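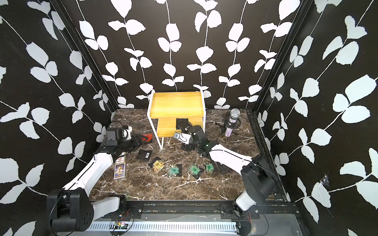
Issue 311

**Narkwood library reopens its upstairs, and I got a peek**

January 14, 2021

Well, neighbors, we finally have our upstairs reading room back! The Narkwood library let cardholders in again this week after a long stretch of roof repairs (I'd been grumbling about it since July), and I was up those stairs as fast as my knees would take me.

The new roof is on, the windows open without a fight, and the radiators have stopped clanking. I asked at the desk what the whole job cost and got a smile and a "less than the first quote." Fine by me. 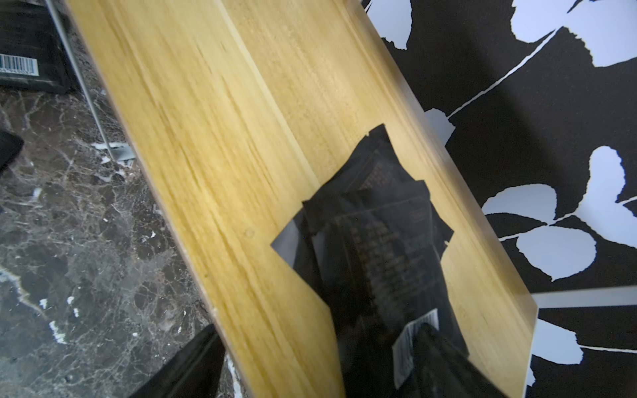

*Black pouch with a barcode label, on a wooden board.*

Most of the books came back from storage at the old Lytvynenko warehouse over on Plostley Road. The desk told me 840 went back on the shelves in the first two days, mostly mysteries and local history. My favorite old county atlas made it, coffee ring and all. I may have put that ring there, so please don't ask.
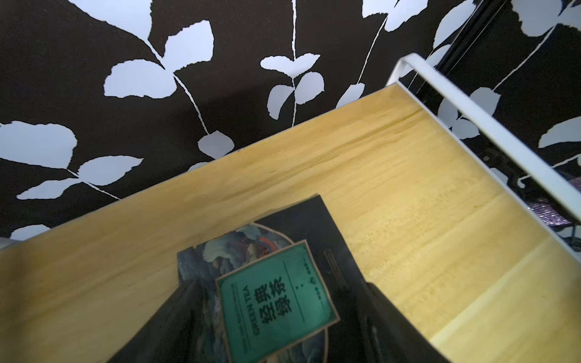 Issue 311, page 2

The large print section has moved next to the elevator, and I think that's the smartest change of the bunch. You can borrow up to seven titles at a time for now, and the late fees are paused until spring. I have one overdue cookbook that's very happy to hear it.

There are a few new rules to know before you go. You need to book a one-hour slot by phone, and

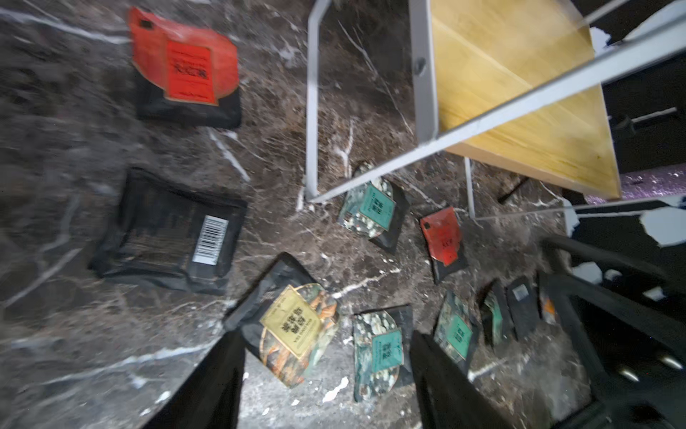
you'll have to wear your mask the whole time you're up there. The slots before lunch go quickest, so try mid-afternoon if you can. More than 593 of us have renewed our cards already, and I was tickled to be one of them!

The children's corner downstairs is still closed while they wait on carpet. Returns can go in the drop box by the side door, day or night.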